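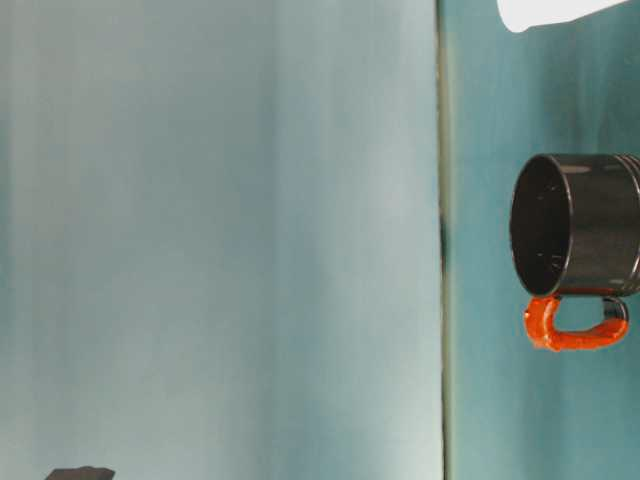
## Device API working group, 2024-03-29

Chair: Themba Mabaso
Minutes: platform team

### 1. Gateway runtime upgrade

- Graltico gateways at the Fleltport site run two runtime versions. 157 units are on the new build, 34 remain on the old one.
- The old build drops keep-alive packets when the message queue passes 2,000 entries. Workaround is a nightly restart of the queue process.
- Agreed to upgrade the remaining units in two batches. Second batch starts only after the first has run a week with no restarts.

### 2. Registration API

- Nulell asked for a bulk endpoint. Current clients register one device per call, and the rate limiter rejects part of each run.
- Proposal: accept an array in the request body, return a status per device, keep the single-device call unchanged.
- Open point — whether a partly failed request returns 200 or 207. Mabaso prefers 207. Baloyi's client library treats anything other than 200 as an error and would need a patch.
- No decision. Carried to next meeting.

### 3. Package audit

- 19 dependencies flagged, most in the test tooling. Two affect production: the MQTT client and the date parser.
- MQTT client to be pinned to the patched release. Date parser to be removed; built-in functions cover current use.

### 4. Actions

- Mabaso: upgrade schedule for Fleltport, sent to site operations.
- Platform team: draft spec for the bulk endpoint, both status code options written out.
- Baloyi: estimate for the client patch.

### 5. Other business

- The log retention setting from December is still in place on the staging broker. To be reset.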